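Werkby Self-Lowering Book Return Cart

Grikau library equipment > Returns and sorting > Carts

If you have ever emptied a return bin the morning after a long weekend, you already know why we like this cart so much. The Werkby sits under your book drop and catches whatever comes through the slot. As the load grows, the padded deck sinks on its springs, so the top of the pile stays near the same level the whole time. When you start emptying it the deck comes back up to meet you, and you can work through a full cart without reaching down into the bottom of a box (your lower back will notice by the second day!).

There is no motor in it and nothing to charge. The springs do all the work, and they do it quietly enough that a cart can live behind a service desk in a reading room.

The Werkby was drawn up by Didier Arnaud, who spent years behind a circulation desk before he came to work on furniture. Many of the small touches are his: the rounded front lip that doesn't catch dust jackets, the push bar you can grip from either end, and the little label window that takes an ordinary shelf label so you can mark a cart "Children's" or "Holds" or "Needs mending."

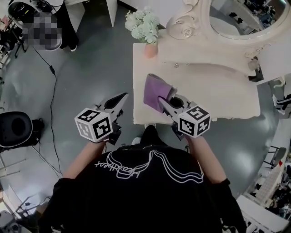
Sizes and fit

Width: 537 mm
Height to top edge: 820 mm
Length including push bar: 900 mm
Deck: padded, washable cover, removable
Casters: four swivel, two with foot brakes
Frame colors: gray, oatmeal, dark green

The width was chosen so the cart goes through a standard office door with room for your knuckles. If your book drop has a built-in cabinet, measure the inside of the cabinet at the narrowest point, hinges included. Hinges are what catch people out. The cart needs a flat floor inside the cabinet too, so if there's a raised sill, ask us about the short ramp.

For drops with a slot set higher in the wall, add the Gaillard chute. It's a curved slide that hangs on the inside of the wall and lets books land flat on the deck instead of corner first. Picture books and board books do especially well with it, and so do those big heavy art books that always seem to come back through the slot even though there's a sign asking for them at the desk.

Setting the springs

The cart arrives set for a mixed load of hardcovers and paperbacks. If you mainly take back DVDs, magazines, or paperbacks, the deck may sit too high and things can slide off. Unhook one spring on each side and try it for a day. If you take back a lot of reference or textbook stock, hook the spare pair on. You don't need tools, only a clear floor and an empty cart. Always change springs in matching pairs, or the deck will tilt.

Please empty the cart before you lift the deck out, and keep fingers clear of the side rails while it comes up.

How it gets on in a busy branch

The branch at Skirkport has had a pair of Werkbys since before its new entrance opened, and in January they handled 2,355 returned items between them. The staff there swap carts at the end of the evening: the full one rolls out to the sorting shelves, the empty one rolls in under the slot, brakes on, done. They told us the thing they like best is that they can sort straight off the deck. Fiction goes left, nonfiction goes right, holds go on top of the printer (we didn't design that part).

They also asked for a quieter caster on wood floors, and that's now the standard one. Older carts can be switched over with the caster kit listed further down the page.

Cleaning and care

Wipe the frame and push bar with a damp cloth and a mild soap. Skip anything gritty, as it will dull the finish. The deck cover unzips on the long side and goes in a cool wash; dry it flat. Books that come back rained on will leave marks if they sit overnight, so it's worth having a spare cover in the cupboard.

Hair and thread wind themselves around casters, so pull them clear every month or so. A drop of light oil on each caster stem once a year is plenty. The springs need no oil at all.
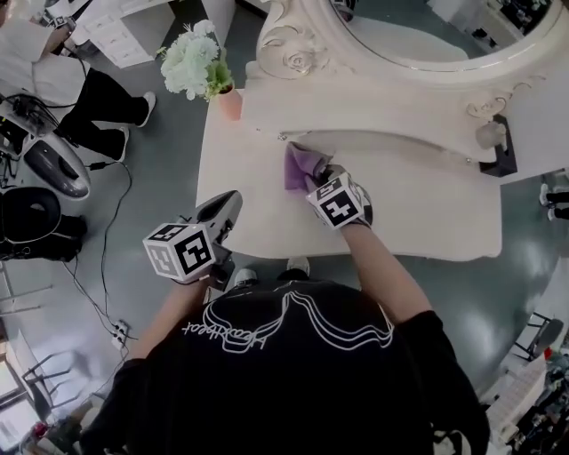

Wiping a white vanity table with a purple cloth.

Parts and extras

Spare deck cover
Spring set, light or heavy
Quiet caster kit, set of four
Gaillard chute, wall-hung
Short ramp for raised sills
Label window, clip-on

Carts ship with the frame assembled. You fit the casters, hook on the push bar, and drop in the deck. Keep the box for a week or two in case you want a different frame color; we'll swap an unmarked cart within that time.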